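Home Posts Notes Tooling About

Timestamps, again
Jul 14, 2020

Most of June went into a bug that I had been treating as a perception problem. It was a clock problem. I am writing it up while the details are still in my head, partly for my own reference and partly for the three or four people who run the same stack and have asked why I stopped pushing changes to the segmentation branch.

The setup, briefly. Trajectories come off a hand-held gripper with a camera mounted behind the fingers. The camera pose is recovered offline by visual-inertial odometry. Jaw width is read from the image. Both streams are merged into one episode file, and a policy is trained on the episodes. The task is laundry: pick a garment off a pile on a bed, move it to a clear area, release. The merging tool is called Mivano. It started as a script and has since acquired a config format, which was a mistake I will get to.

The symptom was that the trained policy closed early. It would approach a sleeve on a sensible path, begin closing the jaws well above the fabric, and arrive with nothing between the fingers. It did this on nearly every dark garment and on a fair share of the light ones. The dark/light difference is what cost me the time. I assumed the network could not find the fabric edge in low-contrast regions, and spent a good week on augmentation, exposure jitter and a depth head that I have now deleted.

What I should have done first was replay the training data and look at it. I had checked the trajectories as plots. They were smooth, so I moved on. A smooth trajectory with the wrong timestamps is still smooth.

When I finally overlaid the recorded jaw width on the video, the width curve led the image by a constant offset of 40 ms. At the speeds people use when they are being careful this barely matters. At the speed of somebody who has been sorting clothes all afternoon, it puts the start of the close several centimetres up the approach.
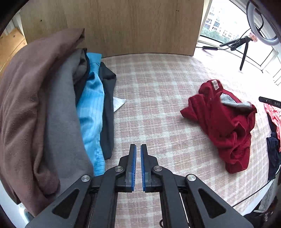 Teltano said in the comments on my last post that a constant offset can't be the whole story, and that if the jaw width is measured from the same image as everything else then there should be no offset to find. Both are fair objections and they have the same answer.

Jaw width is measured from the image, but it is not written with the image timestamp. Mivano runs a smoothing filter over the width before export. The filter is causal by default, with a group delay, and the exporter compensates for that delay by shifting the stamps back. At some point I replaced the causal filter with a zero-phase one (forward pass, backward pass, no net delay) and left the compensation in place. So the exporter was correcting for a delay that no longer existed. The value came from the config file, where it sat under a key called "align" with no unit and no comment. I wrote that key. I have no memory of it.

As for dark garments, the explanation is duller than I hoped. The exposure controller on the camera lengthens the shutter when the middle of the view is dark, and the driver stamps each image at the end of readout. A longer exposure therefore moves the effective capture time further from the stamp. The inertial samples are stamped properly, so the recovered pose and the image drift apart by half the change in exposure. On its own that was never enough to break a grasp. Added to the other error, it was enough to push a marginal grasp into a miss. Two errors with the same sign, one constant and one depending on brightness, look remarkably like a vision model that is bad at dark fabric.

The fixes, in the order I made them:

1. The exporter no longer shifts anything. Filters declare their own delay as a property, and the merge step reads it. A zero-phase filter declares zero. If a filter declares nothing, the merge fails.

2. Image stamps are moved to mid-exposure at ingest, using the exposure value the driver already reports for each image. This is one line. The value had been sitting in the log all along.

3. Every time-like key in the config now carries its unit in the name. The old key raises an error with a pointer to the new one. I considered a silent migration and decided I deserved the error.

4. There is a replay check. It takes an episode, differentiates the jaw width, does the same with the finger spacing measured independently from the raw images, and cross-correlates the two. If the peak is more than 6 ms from zero, the episode is rejected.

The fourth item is the one I would recommend to anyone. It is cheap to run, and it tests the exported file instead of the intentions of the code that produced it. I ran it across the archive and it flagged over 1000 episodes, essentially everything exported after the filter change. The raw logs were kept, so all of it could be re-exported overnight. If I had been tidier about disk space this would be a much gloomier post.

One wrinkle with the check: it needs the jaws to move. Episodes where the operator holds the gripper open for a long approach and then closes once give a single narrow feature to correlate on, and the peak can lock onto noise. I window around the largest width change and require a minimum travel inside the window. Episodes with too little travel are marked "unknown" and go to a separate list. I did not want them counted as passes.

After re-export I retrained with the old augmentation settings, no depth head, and the same seeds. Early closing is gone on light garments and rare on dark ones. The failures left over are of a different kind: the fingers arrive at the right moment and pick up two layers, usually where one garment is folded over another. That really is a perception problem, or possibly a planning one. The policy sees a ridge and grasps it, and it has no representation of how many things the ridge is made of.

I have looked at two options for that. The first is a short regrasp behaviour: lift slightly, compare the moving region against the segmented garment, and let go if the moving region is too large. The Dokside planner can express this already, although its timeout handling is odd and a release during a lift currently counts as a task failure. The second is to label layer boundaries by hand on a subset and train an auxiliary output. Després, the annotation tool I use, handles polygons well enough but has no notion of ordering, so I would need to encode which layer is on top in the label name. I have done that before on another project and did not enjoy reading it back.

I am leaning toward the regrasp, mostly on the grounds that it can be tested without collecting anything new – the lift phase is already in every episode, and the moving-region comparison can run offline against it. The first version will use optical flow with the fingers masked out. The mask is static apart from jaw width, and I now trust the jaw width.

The replay check is in the main branch under tools. The old "align" key is gone. If your config still has it, you will find out on the next pull.

Contact | © 2020 | Back to top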